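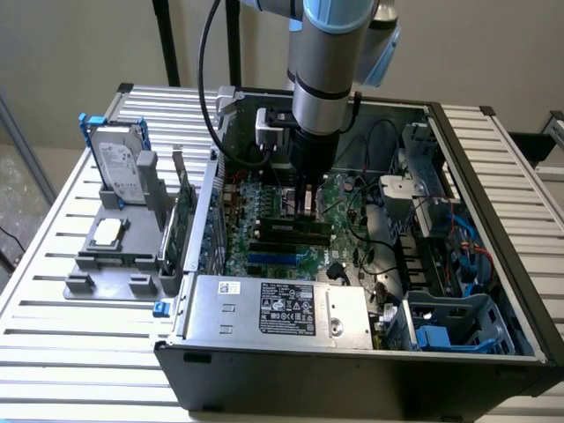 Progress report: desktop teardown and rebuild cell
Shared workshop, Hornidmont
Prepared by Peiyu Xue for the Danladi small grants program
28 September 2026

1. Status

The cell is built and in use. Of the four parts handled in the work plan (memory module, expansion card, hard drive, processor), the memory module and the expansion card now have working programs. The hard drive program runs with an operator holding the stop button. The processor program has not been started beyond the pick from the fixture. The work is behind the plan agreed in March by 3 weeks, all of it lost on the fixture and the wrist cable.

Spending is within the award. No change of scope is requested.

2. Work completed in this period

Bench and frame. The slatted aluminum bench was leveled and bolted to the floor brackets. The tower lies on its side with the open face up and is located against stops. Repeat placement of the tower after removal was checked with a dial indicator and is good enough that the memory slot positions do not need to be taught again each session.

Arm and tool. The arm hangs above the case and works straight down. The two-finger gripper was fitted with narrower fingertips so that it can reach the memory slots without touching the modules or parts next to them. Grip force for memory was set low and raised in steps until the module stopped slipping during the pull. The final value is in the settings file under Gindska, the name we use for the control software.

Parts fixture. The gray plastic fixture to the left of the case went through two versions. Version 1 held the drive too loosely and let the caddy lean. Version 2 has deeper slots, a square recess for the processor, and an upright slot for the expansion card. The drive stays in its blue caddy throughout; separating the two was dropped from the plan because it adds screws and no useful information.

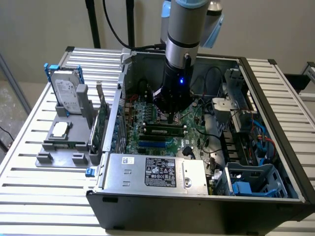

Memory insertion took most of the test time. The program lowers the module to a point above the slot, searches along the slot in small steps until the notch lines up, then presses one end before the other. Pressing both ends together caused the arm to stop on its force limit. With the two-stage press, the arm stays under the limit and both latches close.

3. Test results

Memory insertion was run 200 times on one board. Of these, 110 were done with the first search pattern and the rest with the current one. All failures with the current pattern were of the same type: the module was picked at a slight tilt and missed the slot. The arm detected each miss by force and backed off. No board or slot was damaged.

The expansion card program was tested less. It places the card in the fixture reliably. Returning the card to the board works when the bracket is started by the correct edge, and the approach angle has been changed to favor this.

Power supply removal is not part of the plan. The supply stays in the case and is disconnected from the wall during all work.

4. Open problems

The thin wires on the drive side of the board move between runs. When they drift toward the center they can catch on a fingertip. A clip is being tried. If it does not hold, the operator will dress the wires by hand before each run.

The cable on the arm pulls at the wrist in one part of the range. The loop was lengthened and the fault has not come back, but the cable should be treated as a wear item.

The processor needs a vertical pick with very little side load. The present fingertips are not suitable. A suction tool has been quoted by Mistau and the price fits the remaining tooling budget.

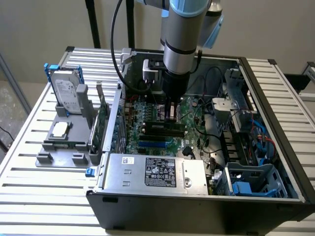 Figure 2. Gripper above the memory slots, with the hard drive, expansion card and processor held in the parts fixture.

5. Next period

Finish the hard drive program and run it without the operator on the stop button. Order the suction tool and make a mount for it. Repeat the memory test on a second board of a different make, with slot positions taught from the case edge. Publish the fixture drawings and the insertion program on the workshop site.

Drawings, logs and receipts are in the shared folder. The second payment can be released on acceptance of this report.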